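3.2 Floor finish and perceived room size

Share 7 | Comments 0

Participants in the Prendergast survey were asked to rate rooms they had never visited, working only from still views. The first part of the study dealt with wall colour, and those results were given in Section 3.1. In this part we look at the floor.

We recruited 283 renters through two housing offices, one in Jurkgate and one in Plaltimcombe. Each person saw 7 rooms in random order and gave every room a score for size, warmth and how willing they would be to live there. They were also asked to name one thing they would change. Sessions were held in January and were run by Ndlovu and Parisi, who read the same instructions to every group. People who had worked in real estate or interior decorating were left out of the analysis.

Floor colour had a clear effect on warmth and a weaker one on size. Rooms with orange or red-brown floors were scored as warmer than rooms with grey floors, whatever the colour of the walls. Scores for size depended more on how much bare floor was showing. Older renters were less affected by colour than younger ones, and several wrote that they would put down a rug in any case.

Willingness to live in a room did not follow warmth as closely as we had expected. Renters in Plaltimcombe, where winters are colder, favoured the warm floors. Renters in Jurkgate were evenly split, and many of their comments were about cleaning. Scratches, dust and the cost of refinishing came up more often than colour did. One respondent wrote that a shiny floor "shows every crumb by Tuesday."

Gloss was not varied on purpose. Phí coded it afterward from the views themselves, using a simple yes or no for any visible glare spot. We treat the gloss results as a guide for later work only. Pairing a pale wall with a warm wood floor gave the widest spread of size scores in the set.

Figure 4. Rendered interior with pale blue walls and an orange-brown wooden floor. A small glare spot shows toward the back of the room.

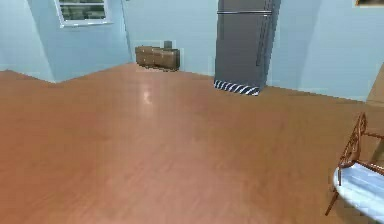 3.3 Limits of the survey

All respondents were renting at the time, and homeowners may judge a floor differently. The views were shown on a single type of monitor in each office, but the lighting in the two offices was not matched. We also did not ask how long people had lived in their present home. A follow-up in Fluvton will use printed views and a larger sample of 500.

Related items
Wall colour and rental choice in small apartments
Carpet, tile or wood: what tenants ask for
K. Ásgeirsdóttir, Notes on rating scales for housing surveys

Contact | Copyright | Back to top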